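Speaker notes, Saturday morning slot, Navmont library meeting room

(Wait for the coffee line to die down. Start anyway if it doesn't.)

Hi everybody, thanks for getting up for this. I'm going to talk about sourdough, and mostly about how I got it wrong for 2 years before I got it a little bit right.

Quick show of hands, who has a starter at home? And who has a starter at home they feel guilty about? (Pause, let them laugh.) Okay, same. Mine lived at the back of the fridge behind the pickles all winter and I fed it again in May. It smelled like nail polish remover! Three feedings later it was bubbling away, so please don't throw yours out.

My big mistake was following the clock. The recipe said four hours on the counter so I gave it four hours, and my kitchen in January is freezing. Flat bread, every single time. I blamed the flour, then I blamed the oven, then I bought a different flour. The dough just wanted a warmer spot. I aim for 70 degrees now, and if the house is colder than that I put the bowl in the oven with only the light on (put a note on the oven door, ask me how I know).

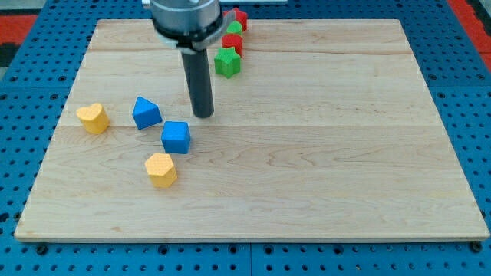 So, shaping. Go easy on the flour under the dough. I used to dump a whole handful down because I was scared of sticking, and then the loaf slid around and I couldn't get any tension into it. A light dusting, wet hands, a bench scraper, and pull it toward you a few times. If it tears, stop and let it sit for ten minutes. It'll forgive you.

(Pass the two sample loaves around now, the dense one first.)

Baking — I use a heavy pot with a lid, lid on for the first part, off for the rest. Mine is an old Duvemeck I got at a yard sale and the handle wobbles, but it holds the steam in great. You don't need a fancy one. Take it darker than you think you should, and then leave it alone until it's cool. I know. I cut into mine hot all the time and the middle goes gummy and I do it again the next week.

Questions I always get: yes, you can use tap water. Yes, whole wheat works, it drinks more water so add a splash. No, I don't name my starter.

(Jars of starter are on the back table, one each. Lids loose for the ride home!)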